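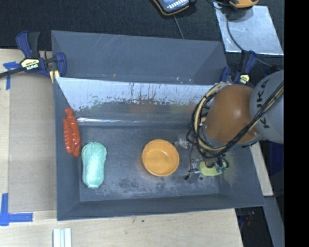
Which of the two finger sets should stay on the arm for the mixed toy bin? The Pistesent set, at least until the Drungate pads have been recut and tried again.

**February, bin bench, written up after lunch with the coffee going cold**

I've put the answer first because I know how these entries get read (I do it myself, I flip back looking for the one line I need and skip all the agonizing). The agonizing follows for anyone who wants it.

Both sets went through the same routine on the KUKA, in the gray bin, with the far corners clamped down. We did 100 attempts with each. Same start pose, same approach speed, same objects, and I shook the objects up by hand between attempts, as fairly as a person can who already has a favorite. An attempt counted as good if the object came up clear of the rim and was still held at the hand-over point. Anything dropped on the way counted as a miss, even the heartbreaking ones.

| Finger set | Attempts | Good | Missed |
|---|---|---|---|
| Pistesent | 100 | 80 | 20 |
| Drungate | 100 | 62 | 38 |

I had really hoped the Drungate fingers would do better, and I still like them! They are lovely to mount, the pads are soft, and on the cabbage they were a pleasure to watch, closing gently over the ribs and hardly ever slipping. If we only ever picked vegetables I would be writing a different entry. The trouble is the bowl. To take a bowl by its rim, one finger has to go down inside and the other outside, and the Drungate tips are so fat that the inner one tends to push the bowl along the floor before it gets there. Most of the 38 misses were bowl misses of exactly that kind, and after the first dozen I could call them from the sound.

The lobster is a separate story. Both sets manage it well enough in open floor, but as soon as it leans on a sloping wall the wrist has to tilt, and then the hose and the cable bundle start to have opinions. With the Pistesent set the thinner tips can slide down between shell and wall with very little tilt. With the Drungate set I had to add tilt, and twice the arm stopped itself on a force limit. I counted both as misses. I went back and forth over it and then decided that a stop is a miss as far as the next station is concerned.

Things I changed partway and want on record:

- Retied the hose a little higher before the Drungate run. It was the same for the whole of that run but not for the Pistesent one, so the comparison isn't perfectly clean. I doubt it matters for the bowl. It might for the lobster.
- Left the wall clearance in Esach at its default for both. The older Esach version let you set it per wall and I miss that dearly.
- Did not touch the lighting. The metal strip at the back of the bin still throws colored reflections, and the detector still offers a second bowl up there now and then. I rejected those proposals by hand and didn't count them as attempts.

About that last item, I'd love it if we could put something matte over the strip before the next round. I keep saying so and then keep starting the run instead, so if you are reading this with a roll of paper tape within reach, please go ahead. Leave the blue tape marks on the table alone though, I use them to put the side panel back.

One more thought on the pads. The Drungate material is thick enough to trim, and I think taking the tips down to a wedge on the inner face would get them under a rim without losing the softness farther up. I've drawn it on the back of the run sheet. I'd try it on the spare pair first and repeat only the bowl attempts, which would take a morning, and then do the lobster against each wall with the hose tied the same way for both sets.

The Pistesent fingers are back on and torqued. The left one had a little play when I took it off, so I swapped the screw. The old screw is in the lid of the finger box, please don't put it back in the drawer with the good ones.

Logs are in the shared folder under the bench name. The first few Pistesent attempts have the wrong label (I forgot to change it from the warm-up) and I'll fix that this afternoon.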